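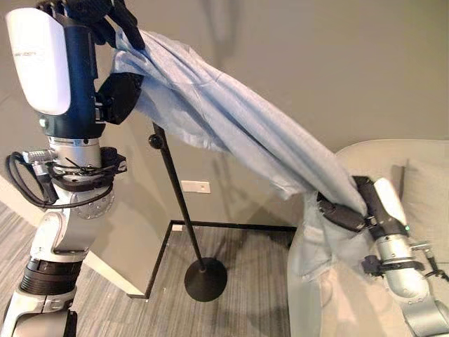

April
Ploterholm Papers in Exhibition Horticulture

We use cookies to remember your reading preferences. Accept | Manage settings

3.2 Plant material and holding conditions

Rooted cuttings for the miniature classes were supplied by the Brastum nursery and potted on arrival into trays of equal depth. A total of 297 cuttings was received, representing 13 cultivars of small-leaved creeping fig, thyme and dwarf box. Plants were divided between two glasshouse bays at Ploterholm. The first bay was kept under the usual practice of the show growers, with watering by hand each morning. In the second, trays stood on capillary matting and were watered from beneath.

Scale was judged by the longest leaf on each plant, measured with callipers to the nearest millimetre. A leaf was accepted as being in scale if it would not exceed the width of a door in a setting built at one inch to the foot. Plants failing this test were cut back once and measured again after four weeks. Those failing a second time were withdrawn and are not included in the results.

3.3 Staging

Settings were staged in the Pollus hall, in boxes of the pattern used by the Simon schedule. Lighting was held at 1000 lux at the front of each box and switched off overnight. Judges viewed the boxes from a fixed rail and scored plant condition, scale and overall effect on separate cards. Replacement of plants was allowed before opening on the Friday, and each change was entered in the stewards' book.

Figure 2. Mean leaf length by cultivar at staging, for hand-watered and matting-grown plants. Bars show the standard error.

As Figure 2 shows, plants raised on matting carried slightly longer leaves in most cultivars, and the difference was greatest in the thymes. Dwarf box showed little response. Condition scores did not follow the same order. Matting-grown figs were marked higher throughout the show, although several had been close to the limit for scale when staged. The two watering methods are compared further in Section 4, together with the losses recorded in each bay.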